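How to Run a Door-to-Door Resident Survey in a Small Neighborhood

Xinyi Yuan
2018-01-15

These steps cover a paper survey of one neighborhood, from the address list to the final tally. They follow the method used in Akstead, which has 596 occupied addresses and no existing residents' group.

1. Set the boundary

Draw the boundary on a street map before anything else. Use streets, rail lines or water as edges. In Akstead the north edge is Lambrechts Street, and both sides of the street are included. Write this down. Canvassers will ask.

2. Build the address list

Start with the public parcel file. Remove vacant lots and garages. Split apartment buildings into single units. The parcel file for Akstead and the blocks next to it held 2,180 records, and most of them fell outside the boundary.

Give each address a four-digit number. The number goes on the survey form in place of the name.
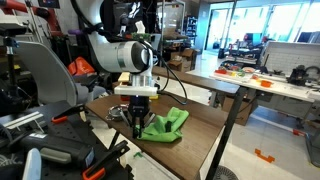

Green cloth on a brown tabletop.

3. Write the form

Keep it to one sheet, two sides. Put closed questions on the front and open questions on the back. Ask about one thing at a time: "Is the street lighting good enough?" and "Are the sidewalks in good repair?" are two questions. Leave age and household size for the end and mark them optional.

Test the form on five residents. Rewrite any question that two of them read differently.

4. Divide the routes

A pair of canvassers can cover 35 to 40 doors in an evening. Cut routes to that size and keep each one on connected blocks. Print a route sheet with these columns: address number, first visit, second visit, result.

Result codes:
C — completed
R — refused
N — no answer
L — form left for pickup

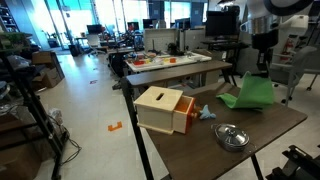
Slotted wooden box with its drawer partly open.

5. Make the visits

Visit each N address a second time, at a different hour. Two visits are enough. Do not leave forms in mailboxes; federal rules reserve them for postage-paid mail.

Return all forms and route sheets the same night. In Akstead the drop point was the front desk at Kirelley Hall.

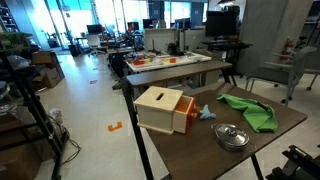 Small lidded pot, wooden box and green cloth.

6. Enter and check

Enter each form twice, by two people, in separate spreadsheets. Compare the two and settle differences from the paper. Akstead reached 516 addresses and collected 370 completed forms. Report both figures, along with the total number of addresses.

Group open answers by topic only after reading all of them. The Dirnura coding sheet has 14 topics and can be shortened.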